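**From the Brarkville Textile Care Circle newsletter, 10/7/19**

## Cleaning long-pile fabrics at home without matting

At the last meeting several members asked why long-pile synthetic fabrics come out of the wash flat, stiff or clumped. The short answer is heat, agitation and leftover detergent. The longer answer follows, along with the procedure Ermelinda Quintela uses at the Suvthorpe workroom. It applies to throws, coat collars, slipper linings, cushion covers and most soft toys.

## What matting is

A long-pile fabric has two parts: a knitted or woven backing, and the pile fibers anchored in it. The fibers are usually acrylic, modacrylic or polyester. Each type softens at a different temperature, but all of them can be damaged by an ordinary household dryer on its high setting. Once a fiber has softened while bent, it cools in the bent shape. Brushing will separate such fibers but will not straighten them.

Clumping is a different fault and can usually be corrected. Detergent that has not been rinsed out dries on the fiber tips and holds them together. The pile feels tacky or slightly crisp, and it picks up dirt faster than it did before washing. If your fabric feels this way, rinse it again in plain water before trying anything else.

Curly pile should not be treated as matted pile. Some fabrics are curled on purpose at the finishing stage, and brushing them hard pulls the curl out for good. Use your fingers or a very wide comb on these, and work only on the tips. If you are not sure which kind you have, look at a protected spot such as a seam allowance or the underside of a collar. Curl that is present there was put in by the mill.

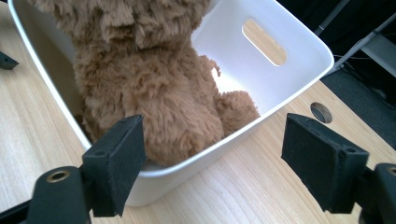 ## Before washing

1. Read the care label. If the label says surface clean only, stop there and use a damp cloth. Glued parts, cardboard stiffeners and music boxes are the usual reasons for that wording.
2. Shake the item outdoors, then vacuum it through a piece of net curtain held over the nozzle.
3. Check the seams. Close any gap with ladder stitch in polyester thread. A gap of half an inch will be a gap of two inches after a spin cycle.
4. Test for color loss. Press a damp white cloth against a hidden area for a full minute. If any dye transfers, the item should not be soaked.

## Washing

Fill a tub with cool water, deep enough to cover the item. Add one teaspoon of mild liquid detergent per gallon and mix it in before the fabric goes in. The Circle has been using Gradis wool wash this season, but any liquid without softener or bleach is suitable. Powder is hard to rinse from a dense backing.

Press the item under the surface and let it soak for 13 minutes. Squeeze and release along the direction of the pile. Do not rub two surfaces together, and do not wring. Drain the tub with the item supported from beneath – wet backing is heavy and stretches under its own weight.

Rinse in cool water 3 times, draining fully between rinses. Add another rinse if the last water still shows foam.

## Drying

Roll the item in a dry towel and press down with your forearms. Repeat with a second towel. Lay it on a mesh rack with air moving above and below it. Keep it away from radiators and direct sun.

Stuffed items need more patience than flat ones. The surface can feel dry a day or more before the filling is, and filling that stays damp will develop an odor. Weigh the item on a kitchen scale before washing and write the number down. When it returns to that weight, it is dry.

Comb or finger the pile once while it is still slightly damp and once when fully dry. Start at the bottom edge and move up in short sections, holding the backing flat with your other hand.

## Storage

Store only when fully dry, and do not stack anything on top. Compressed pile will recover from a few weeks of pressure but often not from a whole winter. Lidded plastic bins keep out dust and moths but also hold in any moisture, so leave the lid slightly open for the first week. Cotton bags are the better choice in a damp basement.

## Notes

- Ermelinda's pile sample cards, 26 in all, are in the Sampaio Street cabinet, top drawer. Please return them in order.
- The February session will cover replacing worn backing on coat collars. Bring a seam ripper and fine curved needles.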